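Robot Build Group - Jultatthorpe Shared Workshop
Handout 3: Hand-held grippers, finger pads and your first recordings

Bring this sheet with you. Handouts 1 and 2 covered printing the housings and wiring the camera, and you'll need both of those jobs finished before you start here. If your camera still drops out when the cable is bumped, go back to the strain relief section in Handout 2 and fix that first. Recording with a loose cable wastes an afternoon.

Where we are up to

Everyone should now have a pair of hand-held grippers, left and right. The arm kit stays in the cupboard for this session. We are working with the grippers alone, held in the hand, and the recordings we make will be used later to train the arm. The arm carries the same fingers and the same camera in the same position, so whatever the camera sees while you are holding the gripper should look close to what it sees when the motors are doing the work. Any change you make to the fingers from now on has to be made on the arm set as well. Write it on the label inside the lid.

Checking the fingers

Close the gripper slowly and watch the tips. They should meet flat along the whole pad. If they meet at the front first, the finger is toed in and the mounting screw needs backing off half a turn. If they meet at the back first, there is usually a scrap of support material left in the slot. Clear it with the small flat file, not a knife. We have had two cut thumbs this term already.

Open and close it twenty times. The travel should feel the same all the way. A gritty patch in the middle is nearly always the rail, and a wipe with a dry rag fixes most of them. Don't use spray lubricant anywhere near the pads. It creeps, and once it is in the pad material you can't get it out.

Pads are a wear part. Look for a shiny area at the tip, or an edge that lifts when you push it sideways with a fingernail. Replace both pads on a gripper at the same time. A new pad facing an old one grips unevenly, and soft objects will twist as you lift them.

Setting up the table

Pick objects from the household tub. For this session we want soft and semi-rigid packaging: foil packets, refill pouches, small cartons. These are harder than blocks and cups. A packet changes shape when you squeeze it, it slides on its own surface, and foil throws reflections that move about as you tilt it. The recordings from the block session looked tidy, but the arm trained on them was useless with anything that bends.

Each pair gets one open box and one packet to start with. Fold the flaps right back so they aren't in the way of your wrists. Leave clear space on both sides for your forearms. Don't tape the box down. We want it to shift a little if it's bumped, as it would on a bench at home. 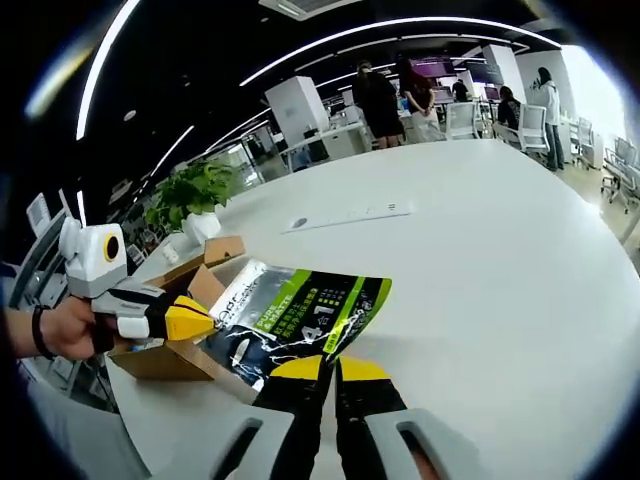 Work with both hands from the start. It is tempting to do the whole job with your stronger hand and leave the other one hovering, but the arm kit is a two-arm kit and it needs examples of both sides doing something useful. Take the packet near the edges, one gripper each side, and keep the squeeze light. If the foil wrinkles deeply you are using far too much force.

The basic task goes like this.

Start with both grippers open and held still over the table for a full second. Bring the left one in to the packet and make contact. Bring the right one in. Close both, lift until the packet is clear of the box, pause, then lower it to the table beside the box. Open both grippers, back straight off, and hold still again for a second. That is one episode.

Then do it in reverse, from the table into the box. Keep these as separate episodes. Please don't run one into the next, as splitting them later takes longer than recording them did.

Speed

Slower than feels natural, but not creeping. A lift should take as long as it takes to say "up and across" at a normal pace. The software drops blurred frames, and an episode with too many dropped frames is thrown out whole. In the last session one pair recorded 100 episodes and kept 87. The 13 that went were all from the last stretch before lunch, when they were racing each other.

If you fumble, keep going and recover the packet if you can. A fumble with a clean recovery is worth having. If the packet ends up on the floor, stop, mark the episode as bad and start again.

Lighting and background

Leave the room lights on and the blinds where they are. People can walk about behind you and chairs can be moved between episodes. We want some variety in the background so the trained model doesn't latch on to one corner of the room. What we don't want is a hand or sleeve passing right in front of the lens, so push loose cuffs up before you begin.

The lens is very wide. It takes in a lot more than you'd expect, including most of the ceiling if you tilt your wrist. Wipe it with the soft cloth at the start of each set. A thumbprint on a wide lens puts a grey smear over a large part of the picture, and it's easy to miss on the small preview screen.

Naming and saving

Use the Davier logger on the workshop laptops. Choose your pair number from the list and type the object name in plain words, for example "foil packet" or "small carton". No spaces at the end, please. The logger treats "carton" and "carton " as two different objects, and that caused a good deal of sorting out in January.

Save to the Mivov drive at the end of every set, and check that the file count on the drive matches the count on the laptop before you clear anything. The target for the whole group is 4000 episodes across all objects. We aren't racing for it. Good episodes from every pair are more useful than a pile from one.

Common faults

Gripper reads as half open when it is shut: recalibrate with the fingers pressed firmly together, then fully apart. If it drifts again inside the hour, the sensor magnet has come loose and needs a fresh dab of glue.

Left and right swapped in the logger: unplug both, plug in the left one, wait for the green line, then plug in the right.

Packet sticks to one pad after release: clean the pad with a damp cloth and let it dry. Some packets have a tacky strip where a price label has come off.

Tracking jumps when you reach into the box: you are going in too deep and the camera is seeing only cardboard. Raise the packet with a folded towel underneath.

Before next session

Read the Nieminen mounting notes in the shared folder, pages on wrist brackets only. Bring one item of soft packaging from home, clean and empty or still sealed. No glass and no opened food.

The workshop is open Saturday morning for anyone who needs to reprint a housing or catch up on episodes. Put your name on the sheet by the door if you want the large printer.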